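Opening, after the hellos (remember to move the microphone down, it's always set for somebody taller)

Good morning, and thank you for coming out so early on a Wednesday. I was asked whether machines can do our chores yet, and I'm going to take my time getting to an answer, so I hope you all found the coffee.

Start with the dishwasher. We've trusted a machine with the dinner plates for years, and we still load it ourselves, and most of us have a relative who comes along afterward and loads it again. (Pause here. Somebody always looks at their husband.) The washing got automated. The reaching in and putting things where they belong is still ours.

Then go to the shop floor. When I started visiting the repair benches at Reinholz, I expected the hard part to be the thinking, knowing which part goes where. Mostly it was elbow room.
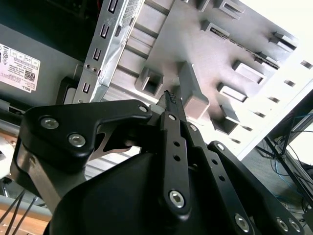 Think about the last time you had your own hand inside a desktop computer. You've got sheet metal on one side and molded plastic on the other, and your knuckles find every edge. You tip your wrist, you feel for the latch, you back out and try again, and you don't even notice you're doing it! A gripper has links and screws and a body behind its fingertip, and all of that needs somewhere to go too.

Now the numbers, slowly. In our trial with Gimidport we logged 622 attempts at small bench jobs, and 249 went through without a person stepping in. Say that twice. People hear it as good news or bad news depending on what they do for a living.

So, can they? Some chores, on some days, with a patient person close by. I'd let one sort my screws. I'm keeping the laundry for now.

Questions next. Leave the Surkel handout by the door.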